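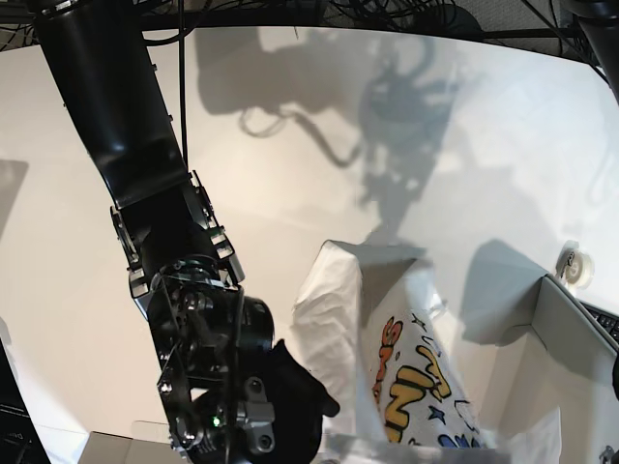 What will I be doing all day if I take this job?

Folding and packing T-shirts, mostly, and putting them into boxes so they still look nice when somebody opens the lid.

I'm Mercy Mosoti and I run the packing room at Godidau, a small printed clothing business in Ulport. We need one more packer for the autumn, starting in September, and I'd love it to be someone who likes a tidy pile (or would like to become that person – I was hopeless at it when I began!).

A normal shift goes like this. You pick up an order slip, find the shirts on the rails, check the print for cracks or smudges, fold, box, label, and on to the next one. Our busiest day ever was 418 boxes between the lot of us, and I wouldn't want many of those. Most days are a good bit calmer and we have the radio on.

**Hours and pay**

- Tuesday to Friday, 9.15am to 2.45pm, with a paid half-hour break
- About £1,342 a month before tax
- First 3 weeks are a trial, fully paid, and either of us can call it off

**What I'm after**

You don't need packing experience. I do need you to be on your feet for most of the shift and happy to lift a full carton, up to 11 kilos. Clean hands matter more than you'd think, as a lot of our shirts are white and a thumbprint next to the design means the whole thing goes in the seconds bin. If you tend to fold sleeves in first and then get told off for it at home, you'll fit right in, that's how we do it too.

Shagufta Sandhu will train you for the first week. She's patient, and she'll show you how to fold so the print stays flat on top and doesn't crease through the lettering. After that you'll work mostly alongside me and Wafula Kinyua, who does the labels and the courier run.

**How to apply**

Send me a few lines about yourself, or drop a note through the door at Godidau with your phone number on it. A CV is fine but I won't mind if you haven't got one. Please say if there are any weeks you can't do before Christmas. I'll ring everyone back, usually after 3pm once the courier has gone.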